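Magazine > Features > Living Small

Features Interiors Food Letters Back Issues

22 June 2020
By Renata Chmielewska

The Joy of the Room That Does Everything

I grew up in a house full of doors. Kitchen door, dining room door, a door to the parlor we opened when my aunts came. So when I moved into a one-room apartment on the top floor of the Whitlock building in April, all 400 square feet of it, I expected to feel squeezed. I love it! I cook, eat, read and nap within a dozen steps, and I've never had so many people over for soup.

Open rooms are far older than the glossy brochures let on. Farm families lived around one fire for centuries, and the walls came later, with money and with the wish to keep cooking smells away from guests. Lihua Tang, an architect in Skestine, has spent years drawing those walls back out again. "People ask me where the kitchen ends," she told me. "I ask them where they want to stand when their friends are talking." 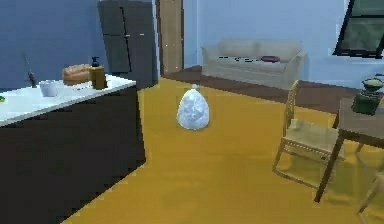
Let the Floor Do the Talking

Tang's first rule is one floor, all the way through. No metal strips, no change from tile to boards at the edge of the kitchen. The eye runs on and the place feels bigger (mine did, the very day the old linoleum came up). Her second rule is to leave some of that floor alone. We're so quick to fill a gap with a side table or a plant stand, and then we wonder why we walk sideways.

Color is where it gets really fun. Noboru Noguchi, who paints interiors all over town, is wild about strong reds and will talk about them for an hour if you let him. 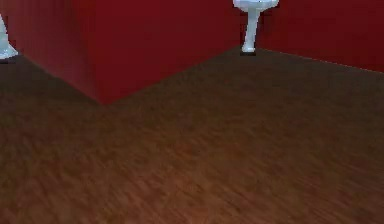 He likes to put the boldest shade on whatever sticks out the most, a chimney or a boxed-in pipe, and keep everything near it quiet. I was nervous, so he painted a big sheet of cardboard and had me live with it for a week. By the second evening I was moving my chair to face it.

Sound is the harder part. A blender in an open room is everybody's blender. Tang hangs heavy curtains and puts felt under chair legs, and my downstairs neighbor, Nigel Lambert, swears by bookshelves packed tight to the ceiling. I tried all three, and now I can run the dishwasher and still hear the radio, though I do wait until the good part of the program is over.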